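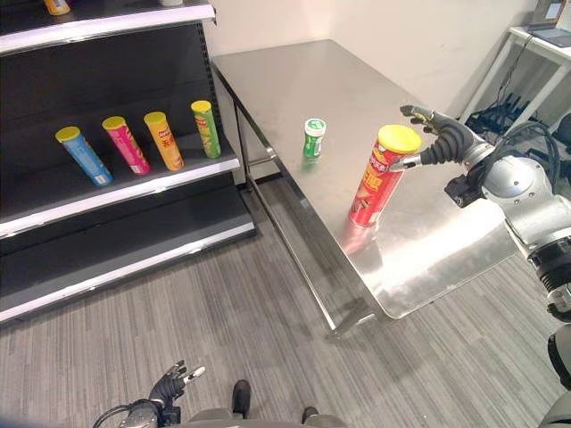 Reading time: 3 minutes

Ticket 174: Crisp canisters lean back on middle shelf
Product: Etberg three-shelf retail unit, black with white shelf edges
Opened by: Tirta Harahap
Opened: 13/07/2018
Status: Closed, fixed

Original report

We have an Etberg unit up against the left of our steel table. The canisters on the middle shelf don't stand straight. All four of them (light blue, pink and red, orange-yellow, green) tip back slightly, with the yellow lids further back than the bases. The same kind of canister stands upright on the table next to it, so I don't think it is the canisters.

I'd like the fronts to face straight out, as the labels are hard to read from close up when they lean. I also want to know whether it is safe to load the bottom shelf. There is nothing on it at the moment.

Reply from support, same day

Please check the following and write back with what you find.

1. Put a spirit level on the middle shelf, front to back, with the stock taken off. Then do the same on the bottom shelf.
2. Look at the bracket hooks at both ends of the middle shelf. On this unit each bracket can go into the upright in two positions, flat or sloped. The sloped position is meant for baskets and for bagged goods.
3. Check that the feet are screwed in evenly. If the floor falls away at the back, the whole unit will lean and every shelf will be out by the same amount.

It is fine to load the bottom shelf. It takes more weight than the other two and loading it will make the unit steadier. Please leave it clear until the level has been checked, so that you don't have to move things twice.

Customer update 1

Level done. Bottom shelf is flat. Middle shelf drops towards the back. Top shelf not checked yet, there is still stock on it and I will have to take it down first.

Feet look all right. I turned the front left one a bit, saw no change, and turned it back.

I measured the height of the middle shelf from the floor while I was there. 500 mm at the front edge and less than that at the back. I couldn't get the tape in properly behind so I don't have a good figure for the back.

Reply from support

If the bottom shelf is flat then the floor and feet are fine, and you can leave them alone. The middle shelf is most likely on the sloped setting. To change it:

Empty the shelf. The steel table is close by and will do for the stock while you work. Put a cloth down first if you are worried about marking the brushed top.
Lift the front of the shelf until the lower hook on each bracket comes free.
Pull forward and down. The shelf is 390 mm deep, so have a second person hold the far end.
Turn the bracket so the stamped F is at the top, then hook it back in. Do both ends before you put any weight on.
Push down on the front edge with your hand. It should not move.

Customer update 2

Both brackets had the F at the bottom. Turned them. The left one was stiff and needed a tap with a rubber mallet. Shelf is now level front to back.

Canisters are back on and standing straight. I also took the top shelf down to check it and that one was already set flat.

One more thing. The white edge strip on the middle shelf has come loose at one end since I took it off. Is it glued or does it clip?

Reply from support

It clips. Start at one end and press along with your thumb. If the end still lifts, the clip has probably spread and you can ask for a new strip under part 8 on the spares sheet. There is no need to send the shelf back.

Customer update 3

Pressed it in, holding so far. Please send one spare strip anyway. Bottom shelf will be filled on the next delivery.

You can close this.

Closing note

Cause: both middle shelf brackets fitted in the sloped position.
Fix: brackets turned to flat, shelf checked with a level.
Parts sent: one white edge strip.
Related: the fitting leaflet shows the bracket from the back only, which makes the F hard to find. Passed on for the September reprint.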